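The Bamard Road Sessions: What We Learned by Mailing Each Other a Song

Those of you who have been on this list since the start will remember the original plan. Five people who had never played in the same room would make one record, passing the files along like a casserole dish. Each person adds a part, nobody erases anybody, and by July we would have ten songs. It is now well past July and we have seven, one of which is mostly Keith counting in.

I want to tell you how the seven got made, as several of you have written to ask and one of you has written three times.

It started with Clem Lockyer, who plays upright bass and owns a very nice microphone he won't let anyone breathe near. Clem put a bass line up on the shared folder with the title "Bass Idea Slow." There was no click track under it and no key written down. It was in something close to B flat, if B flat had been left in a warm car. Elsie Halliday downloaded it, tuned her piano track down to meet it, and uploaded the result as "Bass Idea Slow FINAL." That was version two. The song is called Witadura now, and the file that ended up on the album is version 84.

I have kept all of them. Version 31 has a whistling solo. Version 32 doesn't.

Wiremu Hapeta came in next and did what Wiremu always does, which is sing the whole thing once, beautifully, at eleven at night, and then say he'd do a proper one later. There has never been a proper one. We have learned to press record when he says he is checking levels. If you listen closely to the second verse of Man you'll hear him ask whether the light is supposed to be red. We tried to take it out and the line sounded worse without it, so it stays, and I'm told that at least two listeners have found it moving.

A word about Man, which has had more mail than everything else put together. The title is the whole title. It was going to be "Man at the Window," then "Man Leaving," and then Elsie's laptop shortened the file name and we all got used to it. Please stop asking who he is. Clem says it's his uncle, but Clem's uncle has been claimed for four songs so far and I don't believe the man had time.

The strings on tracks three and six are all Ľubica Krajčí. All of them. She recorded first violin, second violin and viola in her kitchen, one after another, then moved two chairs over and did them again so it would sound like more people. I asked for "something light, maybe eight bars." She sent 153 bars and a note that said to take what I needed. I needed most of it. Track three used to run under three minutes and now it's the longest thing we have, and Keith has to sit there for ages with his sticks in his lap.

Keith Henare has been patient about this. Drummers in a project like ours have the worst job, as everyone else has already slowed down and sped up by the time the file gets to them. Keith compares it to being asked to lay the floor after the furniture is in. He put up with it for four songs and then sent round a polite message with a metronome attached. Things improved for a week or so.

On the subject of mixing: I did it, and I'm sorry. I used a program called Trovus that Clem found secondhand, with a manual that covers a different edition. It has 269 presets for reverb. I can recommend four. One of the others, "Chapel (Wet)," made Elsie sound as if she had fallen down a well and was being brave about it. For a while I turned every knob a little to the right on the theory that more was happening. Then Wiremu asked, very kindly, if I could send him the song without the weather on it, and I went back and turned most of them off. That's the version you'll hear.

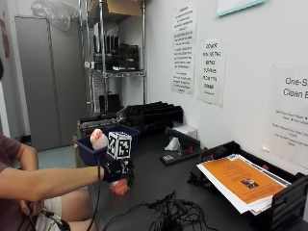

The lyrics took the longest. We had agreed that everybody would write one verse and that the verses would be about the same thing. For the title song, Bamard Road, the thing was supposed to be moving house. Elsie wrote about boxes. Clem wrote about his uncle. Ľubica wrote four lines on the sound a piano makes going down a staircase, and they are the best four lines on the record, so we moved them to the end and gave everyone else less to say. Wiremu's verse arrived as a voice memo with a kettle in it. I wrote the bridge, and you'll know it because it rhymes "door" with "door."

Some practical matters. The seven songs are up on our page now, free to stream, and you can download them if you'd like to play along. The stems are there too, meaning each part on its own, so anyone who wants Witadura with no bass can finally have it (Clem has asked me to say that he can see who downloads what. He can't). Between them the songs have been played 3062 times, and I'd guess my mother is a fair slice of that.

If you do make your own version, send it over. We've already had a ukulele one of Man and something that calls itself a remix, in which Keith is the only survivor. He's delighted.

The three missing songs are still in the folder. One needs a singer, one needs an ending, and one is in two keys at once depending on which side of the chorus you're standing. Ľubica has offered to fix that last one with strings. I told her eight bars.

Lyric sheets can be had by replying to this newsletter. Say which song, and please put it in the subject line, as last time I sent eleven people the words to the wrong one and only Elsie's sister noticed.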